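致 Lallcombe 基金项目管理处：

您好。我是 Dridon 项目的负责人 Ruwan Biswas。这份材料是我们的第二次进展报告，写到七月为止。上一次的报告由我用英文写，再请人翻译，有几处意思变了。这一次我直接用中文写，Wichai Khunthong 帮我检查了术语。如果有些句子不够自然，请您谅解；如果有地方不清楚，请直接写信问我。

## 1. 项目的问题，以及我们现在做到哪里

申请书里的题目是“在不完整视野下的移动操作”。用简单的话说：一个带机械臂的移动机器人进入一个房间，要去拿一件指定的东西，可是在开始的时候，它的相机常常看不到这件东西。现在常用的模仿学习方法，训练数据大多是从“已经看到目标”的时刻开始的。所以策略在看不到目标的时候，也会给出一个很有信心的动作，这个动作大部分时候是错的。

我们想回答两个问题：

1. 能不能让策略自己知道“我现在没有足够的信息”？
2. 知道以后，它应该怎样移动相机或者底盘，用最少的步数把信息补回来？

第一个问题，在仿真里我们已经有一个比较稳定的答案。第二个问题有了一个能工作的版本，但是我对它还不满意，原因写在第 4 节。真机部分还没有正式开始，和计划相比晚了，原因写在第 6 节。

## 2. 仿真环境

全部结果都来自仿真。每个回合里，机器人从房间里一个随机的位置和一个随机的朝向出发。我们故意没有限制朝向，所以有一部分回合，机器人开始时面对的是墙角或者空的地板，目标在它的身后。在以前的工作里，这种回合一般会被过滤掉，因为演示者觉得“这样开始没有意义”。对我们来说，正是这种回合最有用。
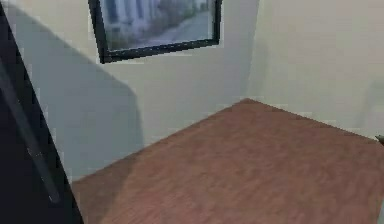

墙面和地板的材质也参加随机化，不过范围不大。去年冬天我们试过很大的随机范围，包括颜色很强的墙和花纹很密的地板，结果训练时间变长，测试成绩没有提高。Sitthichai 实验室的同事建议我们把计算时间用在光照和相机位置上，我们接受了这个建议。现在每个回合都会改变：

- 光源的方向和强度，包括机械臂自己投到周围表面上的影子；
- 相机的安装位置和角度，在标称值附近有小的偏移；
- 目标物体和干扰物体的位置；
- 底盘的初始位置和朝向。

关于影子，我想多写几句。在早期的版本里，渲染器没有打开机械臂的阴影。策略学到了一个我们没有想到的规则：画面里如果有大块的暗区域，就认为那里有家具，然后向那里移动。打开阴影以后，这个规则马上失效，成绩下降很多。我们花了三个星期才找到原因。现在阴影始终打开，我们也把这个检查写进了自动测试里，每次更新渲染器都会运行一次。

还有一点和数据质量有关。仿真的画面经过视频压缩再保存，物体边缘会有轻微的模糊。我们比较过压缩和不压缩的训练结果，差别在随机误差之内，所以继续使用压缩的格式。硬盘空间省了很多，Falbridge 计算中心分给我们的存储配额现在是够用的。

## 3. 方法

### 3.1 演示数据

目前的训练集有 2,812 条轨迹。其中大部分由脚本规划器生成，小部分由我们的两位研究生用遥操作录制。规划器知道房间里所有物体的真实位置，所以它走的路总是最短的，不会犹豫，也不会回头看。人操作的时候就不一样：人会先转一点，看一眼，再决定去哪里。

开始我认为规划器的数据更“干净”，应该占全部。Wichai 不同意。他的意见是，规划器的动作里包含了相机看不到的信息，策略从图像里学不到这个动作的理由，只能去猜。我们为此做了一个对比实验，结果支持他的意见：完全使用规划器数据时，策略在目标不可见的回合里会很快选择一个方向，然后一直向这个方向转，即使已经转过了目标也不停。加入人的演示以后，这种行为少了。

所以我们修改了规划器。新的规划器只能使用相机到目前为止看见过的信息，没有看见过的区域在它的地图里是“未知”。它生成的轨迹变长了，但是每一个动作都能从历史图像里找到根据。这个修改是本阶段最重要的一步。

### 3.2 “信息不足”的判断

策略网络除了输出动作，还输出一个数值，表示目标在当前视野里能够定位的程度。训练这个数值时，标签从仿真器直接得到：如果目标在画面里，而且没有被挡住太多，标签是 1，不然是 0。

这个设计很简单，但是有一个困难的地方。目标“在画面里”和“看得清楚”是两件事。一个小的水果放在台面的远处，在画面里只有很少的像素，人看了也不敢肯定。我们先用固定的像素数量作为界限，效果不好，因为大物体和小物体需要的界限不同。后来我们改成相对的标准：用同一个物体在近处的图像特征做参考，当前特征和参考足够接近时，才认为是“能够定位”。

### 3.3 观察动作

当数值低于阈值时，策略切换到观察模式。在观察模式里，它可以做三种动作：转动底盘，移动手腕，或者短距离前进。每一种动作都有时间的代价。网络要预测的是，做完这个动作以后，数值会上升多少。

我们没有用强化学习来训练这一部分。申请书里写的是强化学习，这里是一个改变，需要向您说明。我们试了两个月，训练可以收敛，但是对随机种子非常敏感，同样的设置重复几次，得到的行为完全不一样。现在的做法是监督学习：在仿真器里，从同一个状态出发，把每种候选动作都试一次，记录真实的结果，然后让网络学习这个结果。计算量比较大，不过可以重复，也容易检查错误。我认为对于一个需要交给别人使用的系统，这样更合适。

## 4. 测试结果

测试使用 300 个回合，场景和训练场景没有重复。任务是走到厨房的台面前面，把指定的一件物体拿起来。台面上同时放着几件别的东西，有餐具，也有水果和其他食物。

没有观察模式的基线方法，在 300 个回合里失败了 127 个。加入观察模式以后，失败减少到 66 个。两种方法使用同样的训练轨迹、同样的网络大小和同样的训练时间。

| 方法 | 成功回合 | 失败回合 |
|---|---|---|
| 基线（没有观察模式） | 173 | 127 |
| 本项目方法 | 234 | 66 |

我和 Wichai 把本项目方法的失败回合全部看了一遍，一个一个地写了记录。原因主要有下面几类，按照多少排列：

- **停得太早。** 机器人已经看到目标，切换回操作模式，但是底盘离台面还太远，或者角度不好，手臂伸过去够不到。它没有再次移动底盘的想法，一直在原地尝试。
- **手臂自己挡住视野。** 相机看到的画面下部常常被手腕和夹爪占去一部分。如果目标刚好在后面，数值会下降，策略又进入观察模式，然后移动手腕，看到了目标，再靠近，又被挡住。这样来回好几次，直到时间用完。
- **认错物体。** 主要发生在小的、颜色相近的物体之间。
- **碰撞。** 底盘转动时，手臂碰到桌子或者柜子的边缘。

第一类是最多的，我对观察模式还不满意，也主要是因为它。现在的数值只回答“能不能看到”，没有回答“从这里能不能拿到”。这两个问题在训练数据里常常同时成立，所以网络没有必要把它们分开。下一阶段我们会增加第二个数值，单独表示可达性。

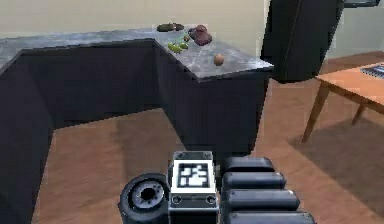 为了分析第一类失败，我们还做了一个小的实验。我们固定目标物体，让它分别放在台面的前边缘、中间和靠墙的一侧，其他的设置都一样。放在前边缘时，基线和我们的方法差别很小。越靠近墙，差别越大。这个结果和我们的想法一致：物体在深处的时候，看到它的位置和能拿到它的位置之间距离更大，一次决定就走过去的策略很容易停在错误的地方。

台面的形状也有影响。直的台面比较容易，L 形的台面更难，因为机器人可以从两边接近，而只有一边是合适的。在我们的记录里，有几次机器人在拐角前面停下来，先向左一点，再向右一点，像是在两个方案之间不能决定。Wichai 看了网络的输出，发现两个方向的预测值几乎相等。我们考虑给策略加一个很短的记忆，让它记住自己上一次的选择，至少坚持几步。这个办法很朴素，但是在初步的测试里有帮助，还没有足够的回合可以写进正式的结果。

### 4.1 标定

手臂上的方形标记用来做相机和手臂之间的标定。在仿真里，标定本来是不需要的，所有的位置都可以直接读出来。我们还是把标记放进了仿真模型，让标定程序从图像里计算，和将来在真机上一样。理由有两个。一个是可以提前发现标定程序的错误，我们确实发现了一个：坐标系的方向在一个函数里写反了，以前因为直接读取真实值，所以没有人看到。另一个是可以测量标定误差对成绩的影响。

测量的结果比我担心的好。当我们故意把标定结果加上小的误差时，有观察模式的方法受到的影响比基线小。我的解释是，它在靠近目标的过程中会多次更新判断，早期的误差有机会被改正。这只是解释，我们还没有做实验来证明。

### 4.2 时间代价

观察模式会让每个回合变长。成功的回合里，新方法用的步数比基线多，这是可以预料的。不过基线的失败回合大多一直运行到时间上限，如果把失败也算进去，两种方法的总时间很接近。在论文里我们会把两种统计都写出来，让读者自己判断。

## 5. 没有成功的尝试

上次的评审意见里希望我们也报告没有效果的工作，我觉得这个要求很好，所以单独写一节。

**语言提示。** 我们试过用一个现成的视觉语言模型来判断目标可能在哪里，比如“水果一般在厨房的台面上”。在目标完全不可见的时候，它确实可以给出合理的方向。但是它的回答太慢，而且同一张图像问两次，有时得到不同的答案。我们暂时不用它。如果以后扩展到多个房间，可能要重新考虑。

**地图方法。** 我们建立过一个三维占据地图，把每一帧的深度信息都加进去。在仿真里效果很好，因为仿真的深度没有噪声。加入和真机相近的噪声以后，地图里出现很多不存在的障碍，机器人常常不敢移动。这部分代码保留着，但不再是主要方向。

**减少相机数量。** 为了节省计算，我们试过只留一个相机。成绩下降很明显，主要增加的是遮挡引起的失败。所以我们恢复了原来的多个相机。

## 6. 进度和计划的差别

原来的计划是六月开始真机实验，现在还没有开始。原因有两个方面。

第一，修改规划器（见 3.1）不在原计划里，它用掉了我们很多时间。我认为这个时间是值得的，如果用旧的数据去做真机实验，得到的结论会不可靠，以后还要重做。

第二，Falbridge 方面的实验场地需要改变电源和地面，完工的时间推迟了两次。他们最近告诉我，九月可以使用。我们没有别的场地，只能等待。在等待的时间里，Wichai 正在准备真机用的软件接口，让仿真和真机使用同一套程序。

人员方面没有变化。设备费用的支出比计划少，因为真机部分推后了；计算费用比计划多，主要是 3.3 节里的候选动作试验。总的支出在预算之内，详细的表格由学校的财务部门单独寄给您。

## 7. 下一阶段的工作

1. 在网络里增加可达性的输出，重新训练，并且在同样的测试场景里比较。我们希望在十月之前完成。
2. 正式测试短期记忆的办法，特别是在 L 形台面前面。
3. 解决手臂遮挡引起的来回动作。一个想法是在训练时把手臂的轮廓作为额外的输入，让网络知道哪一块画面是自己的身体。
4. 场地可以使用以后，先做标定和安全检查，再用少量的物体开始真机测试。第一批测试只用不容易打碎的东西。
5. 整理仿真环境和新的规划器，准备公开。文档现在只有英文，我们打算也写一份中文的。

## 8. 希望得到您意见的事情

有两件事需要基金方面同意。

第一件是把 3.3 节的强化学习正式改为监督学习。研究目标没有变化，变化的只是训练的方法。如果需要填写变更申请表，请告诉我应该用哪一种表格，上次我在网站上找到两个版本，内容不完全一样。

第二件是把真机实验的结束时间向后移动三个月。项目的总时间不需要延长，我们可以把论文写作和真机实验同时进行。如果场地再一次推迟，我会马上写信通知您，并且提出一个不依赖这个场地的方案。

测试回合的录像和失败记录都放在项目的共享文件夹里，和这份报告使用同一个访问密码。失败记录是中文和英文混合写的，Wichai 的部分比较短，我的部分比较长，请您不要介意。

谢谢您的时间和支持。

Ruwan Biswas
Dridon 项目组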